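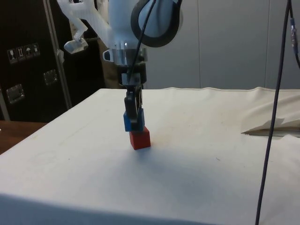 Fig. 4 – Nappe écrue posée sur la table.

4. Mise en place et entretien de la nappe Duvberg

Ce chapitre concerne la nappe en coton de la gamme Duvberg, coloris écru, dans toutes les tailles vendues par Ultby. Pour les nappes enduites, lisez le chapitre 5.

4.1 Avant la première utilisation

1. Sortez la nappe de son sachet et coupez le fil de l'étiquette avec des petits ciseaux. Ne tirez pas sur l'étiquette, le tissu peut se déchirer à cet endroit.
2. Lavez la nappe seule, à 40 degrés, avec une demi-dose de lessive. Au premier lavage le coton perd jusqu'à 5 % de sa longueur. Cette perte est déjà comptée dans les dimensions de l'emballage.
3. Étendez la nappe à plat ou sur deux fils parallèles. Un seul fil laisse une marque au milieu, difficile à enlever ensuite.
4. Repassez du côté envers quand le tissu est encore un peu humide.

Note : l'eau du premier lavage peut devenir jaunâtre. C'est l'apprêt du tissage qui s'en va, la couleur de la nappe ne change pas.

4.2 Pose sur la table

1. Essuyez le plateau et attendez qu'il soit bien sec.
2. Si vous utilisez le sous-nappe Hurngate (vendu séparément), posez-le d'abord, la face granuleuse contre le plateau. Il doit s'arrêter à 2 cm du bord de la table, sur tous les côtés.
3. Dépliez la nappe dans le sens de la longueur, l'ourlet large vers le bas.
4. Placez le pli central au milieu du plateau, puis ouvrez les deux moitiés vers l'extérieur.
5. Lissez avec le plat de la main, toujours du centre vers les bords.
6. Vérifiez la retombée. Elle doit être égale sur les côtés opposés. Pour une table de repas, nous conseillons entre 20 et 30 cm.

Attention : avec des petits enfants à la maison, choisissez une retombée courte ou fixez la nappe avec des pinces. Un enfant qui tire le tissu peut faire tomber les objets posés dessus – aussi les plats chauds.

Attention : le sous-nappe Hurngate supporte une température de 70 °C au maximum. Mettez toujours un dessous-de-plat sous les casseroles et les théières.

4.3 Taches

Traitez la tache le plus vite possible et testez d'abord le produit sur l'ourlet.

Vin, fruits rouges : tamponnez avec un chiffon et de l'eau gazeuse, sans frotter. Lavez à 40 degrés.
Graisse : couvrez de terre de Sommières, laissez une nuit, brossez.
Cire : laissez durcir, grattez avec le dos d'un couteau, puis repassez entre deux feuilles de papier absorbant.
Curcuma, curry : savon de Marseille, puis séchage au soleil. Il faut parfois recommencer.

N'utilisez pas d'eau de Javel. Elle jaunit le coton écru et fragilise les coutures.

4.4 Rangement

Roulez la nappe sur un tube en carton si vous avez la place. Sinon, pliez-la et changez les plis de temps en temps, par exemple en juin quand vous sortez le linge d'été.

Textes : Driss Ouali. Relecture technique : Kasun Bandara.
Version du 23 mars 2026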